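March, a little after ten at night, and I should be asleep but I am far too pleased with myself!

The seedlings are up. Not all of them (the parsley is sulking, as parsley does) but the basil came through overnight, four whole rows of it, those tiny folded pairs of leaves like somebody pressed them out of green paper. I went in before breakfast with my coat over my pajamas and just stood there grinning at the windowsill. I'd given up on that tray. It went in the same evening as the tomatoes and the tomatoes were a good inch tall before the basil showed so much as a bump.

So now the great herb year is properly underway. I paid for the plot at Gridmont back in the winter, 200 square feet, south end, next to the water tap, and all through the gray weeks I've been drawing it and rubbing it out and drawing it again. The latest version has basil down the whole left side, thyme and oregano at the front where the soil is thin and stony, dill at the back where it can get as tall and floppy as it likes, and mint in a sunk bucket. I have been warned about mint. Everybody who has ever owned a trowel has warned me about mint.

Walked over at lunchtime to look at the ground. Mud, mostly. But there was one patch by the fence that had dried out enough to crumble, and it smelled wonderful, and I picked up a handful and carried it halfway back down the path before I noticed I still had it. Two robins, some snowdrops gone over, and the compost delivery finally there in a huge steaming heap. I moved three barrows of it onto my end and my shoulders are telling me so tonight.

Afternoon: seed catalogs, tea, more seed catalogs. Stidia has a purple ruffled basil this year that I absolutely do not need and have ordered. Their packets hold 400 seeds, which is silly for one person, so I'll have seedlings to give away to anyone who stands still. I also wanted the lemon kind from Uvero but they're out until April. I'll try again then.

Then I got going on the drying question, which I've been putting off. Last summer I hung everything in bunches over the stove and it all tasted of fried onions by September. I want to do it right this time, with racks, in the spare room with the blind down, and then into jars with labels, the whole shelf of them, so that next January I can open one and have a bit of July in the soup.
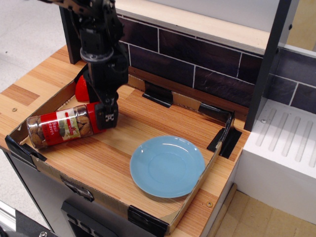
Vasiliki Sfakianakis wrote back tonight to say don't dry the basil at all, it goes to hay, chop it with oil and freeze it in ice cube trays, and dry the oregano instead because oregano gets better for it. She does hers on the stalk, upside down in paper bags, and never strips the leaves until she needs them. And she says I'm cutting too late in the day. Mid-morning, when the dew has gone but before the sun gets properly hot, and before the flowers open.

I've read it through twice and I'm converted, at least on the oregano. The basil I'll do both ways, a batch in the freezer and a batch on the racks, and taste them side by side in the fall. I do like a jar of dried basil on the shelf even if it is a bit like hay! It was the first thing I ever learned to put in a tomato sauce and I'm attached to it.

Made the sauce tonight, in fact, to celebrate. Two cans of tomatoes, a whole head of garlic, the end of the Alexiou olive oil (must get more, the big tin, it's worth it), and dried basil rubbed between my palms right at the finish. Ate it standing up, out of the pan, with bread. There's enough left for tomorrow if I don't get to it at breakfast.

Jobs before I forget:

Turn the seedling trays, they're all leaning at the glass.
Water from underneath, NOT from the top, you flattened half of them last year.
Ask at the hardware store about wire mesh for the racks.
Find the good scissors.
Bucket for the mint, and drill holes in it.
Save paper bags.

Went in just now for one last look with the flashlight. There's a fifth row starting, right at the edge, just the white loops of the stems pushing up. I'm going to bed before I wake them all up.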